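태그: 로봇·자동화 > 제품 검토 > 발표 자료

발표자 노트: 손에 쥐는 그리퍼 키트 Oltow 검토
발표: Salamatu Aliyu
작성일: 2025년 10월 10일

1. 시작

인사는 짧게. 바로 제품 이야기로 들어간다.

오늘 다룰 것은 Udby에서 내놓은 Oltow 키트다. 사람이 손에 들고 쓰는 그리퍼와 카메라, 기록용 소프트웨어가 한 묶음으로 온다. 로봇 팔은 들어 있지 않다. 사람이 그리퍼를 들고 일을 하면 손가락의 움직임과 영상이 같이 저장되고, 그 자료로 나중에 팔을 학습시킨다. 청중 중에 원격 조종 장비를 써 본 분이 많을 테니 이 설명은 한 번만 하고 넘어간다.

우리 팀이 검토를 시작한 것은 7월이다. 당시 질문은 하나였다. 실험실 작업대가 아니라 보통 가정의 식탁에서 쓸 만한 자료가 나오는가. 판매 자료에는 정리된 책상과 단색 블록만 나와서 판단할 근거가 없었다.

2. 구성품과 가격

- 그리퍼 본체 2개
- 교체용 손가락 패드 8개
- 카메라 고정대, 충전기, 케이블
- 기록 소프트웨어 1년 사용권

견적가는 2849유로. 운송비와 세금은 별도다. 사용권 갱신 비용은 견적서에 없어서 따로 문의했고 아직 답을 받지 못했다. 질문이 나오면 모른다고 답할 것.

비교 대상은 Druko의 대여 서비스다. 장비를 사지 않고 작업자와 장비를 같이 부르는 방식이다. 초기 비용은 낮지만 원본 자료를 받는 데 시간이 걸린다. 이 차이는 5번에서 다시 말한다.

3. 식탁 작업

검토는 식탁 위 그릇을 다루는 작업으로 잡았다. 접시, 볼, 유리 그릇처럼 재질이 섞여 있고 음식이 담긴 그릇도 같이 올라와 있는 상태를 기준으로 했다. 비어 있는 그릇만 집고, 음식이 담긴 것은 건드리지 않는다는 규칙을 두었다.
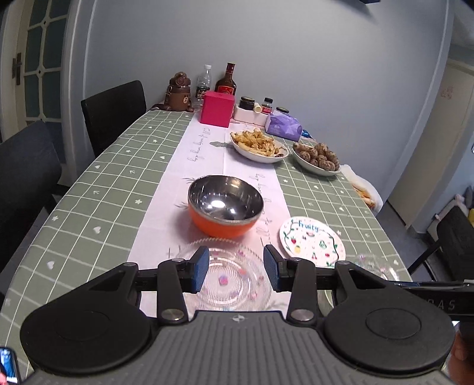
작업 순서는 미리 정해 주지 않았다. 작업자에게는 어떤 그릇을 어디로 옮길지만 알려 주고, 접근하는 방향과 속도는 맡겼다. 처음에는 순서표를 만들었는데 Ngozi Afolabi가 빼자고 했다. 순서표를 읽느라 손이 멈추는 구간이 자료에 그대로 남았기 때문이다. 빼고 나서 한 회당 길이가 짧아졌다.

저장된 기록은 모두 466회분이다. 여기서 그래프를 띄우고 잠시 기다린다. 축 이름을 먼저 읽어 준다. 가로가 회차, 세로가 한 회에 걸린 시간이다.

무늬가 있는 식탁보에 대해 질문이 자주 나온다. 위치 추정에는 무늬가 있는 편이 나았다. 단색 탁자에서는 카메라 위치를 잃는 경우가 더 많았고, 특히 그리퍼를 탁자 가까이 내렸을 때 그랬다. 다만 우리 조건에서 본 결과이니 일반화하지 말 것.

반사는 여전히 문제다. 안쪽이 스테인리스인 볼과 투명한 유리 접시는 가장자리를 찾기 어렵다. 소프트웨어 쪽에서 노출을 고정하면 나아지는데, 기본값은 자동이다. 설정 메뉴의 두 번째 단계에 숨어 있어서 처음 쓰는 사람은 못 찾는다. Udby에 개선 요청을 넣었다.

4. 포개진 그릇

그릇 하나를 집는 것과 포개진 그릇을 다루는 것은 난도가 다르다. 손가락 하나가 안쪽으로 들어가고 다른 하나가 바깥을 누르는 형태가 되는데, 겹친 수만큼 두께가 늘어난다. 재질까지 다르면 안쪽 그릇이 미끄러질 수 있다.
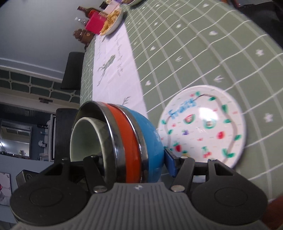 패드의 마찰은 충분한 편이었다. 그보다는 손가락이 벌어지는 폭과 잡는 각도가 한계가 된다. 그릇이 옆으로 누우면 작업자는 손목을 꺾어 맞추는데, 이때 카메라도 같이 기울어서 탁자가 비스듬하게 찍힌다. 학습용으로 쓸 때 이런 구간을 버릴지 남길지 팀 안에서 의견이 갈렸다. 나는 남기자는 쪽이다. 실제로 팔을 달아도 같은 각도로 들어가야 하는 작업이 있다.

Ngozi는 반대 의견이다. 기울기가 큰 구간은 위치 오차가 커서 따로 표시해 두고, 첫 학습에서는 빼자고 한다. 일단 표시만 해 두고 두 가지 모두 돌려 보기로 했다. 결과는 아직 없다.

무게 이야기도 여기서 한다. 한 손으로 오래 들면 손목이 피로하다. 쉬는 시간을 일정에 넣지 않으면 뒤로 갈수록 동작이 거칠어진다. 손잡이 둘레가 굵은 편이라 손이 작은 작업자에게는 더 불편했다. 작은 손잡이는 선택 사양에도 없다.

5. 살 것인가, 부를 것인가

Ajayi 창고 과제처럼 같은 장소에서 반복해서 기록할 일이 있으면 키트를 사는 쪽이 낫다. 장비를 익히는 데 드는 시간이 한 번으로 끝나고, 원본을 그날 바로 확인할 수 있다. 잘못 찍힌 회차를 당일에 다시 찍을 수 있다는 점이 우리에게는 가장 컸다.

장소를 여러 군데 돌아야 하고 내부에 장비를 맡을 사람이 없으면 Druko 쪽을 권한다. 계약 전에 원본 파일 형식을 꼭 확인해야 한다. 우리는 이 확인을 늦게 해서 변환 작업을 따로 했다.

6. 남은 항목

- 사용권 갱신 비용 답변 받기
- 노출 고정을 기본값으로 바꿀 수 있는지 확인
- 패드 마모: 교체 시점을 판단할 기준이 설명서에 없음
- 기울어진 구간을 포함한 학습과 제외한 학습 비교

질문 시간에 실물을 돌린다. 한 대는 앞줄에 두고 한 대는 내가 들고 있는다. 충전은 발표 전에 해 둘 것. 시간이 모자라면 2번의 구성품 목록은 읽지 않고 넘긴다.

이 사이트는 방문 통계와 화면 설정 저장을 위해 쿠키를 사용합니다. 계속 이용하시면 쿠키 사용에 동의하는 것으로 간주됩니다. [동의] [설정 변경]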